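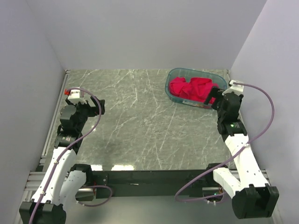

Two robot arms at a work surface, with a red-pink cloth in a teal bin.

A parliamentary oversight panel has asked the Nultby regional prosecutor to explain why a former military intelligence analyst was held for 40 hours after a silent protest in the public gallery.

Stamatia Chatzigeorgiou, who left the service in December, was removed from the gallery during a hearing on the retention of intercepted communications. She had stood with her back to the chamber and did not respond to two requests to sit down. She was detained under the public order code and released without charge.

The panel's letter, dated 23/01/2019, raises three points: the legal basis for detention beyond the first day, the delay in granting access to a lawyer, and the seizure of a notebook and a mobile phone. Both items are still held by the prosecutor's office.

Her lawyer, Lambros Fragkou, said the code allows removal from the building and a fine of up to 2,000 in the national currency, but does not provide for overnight custody unless a person's identity is in doubt. "My client was carrying a valid identity card and handed it over at the door," he said.
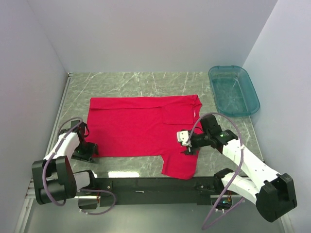 A partly folded red short-sleeved shirt on a marble-patterned surface, with a robot arm on either side.

A spokesman for the prosecutor, Saulius Priedītis, said custody was extended while officers checked whether the notebook held classified material. He declined to say whether any had been found. The request for an extension was approved by a duty judge – the written order has not been published.

The hearing itself resumed the following morning. Members heard evidence from Sotiris Xenos, a former signals officer, who said requests to delete expired intercepts were logged but were not always carried out. The ministry has disputed his account and says its own audit is under way.

The prosecutor has three weeks to reply to the panel in writing. Fragkou has filed a separate application for the return of the phone and notebook, which will be heard by the Nultby district court.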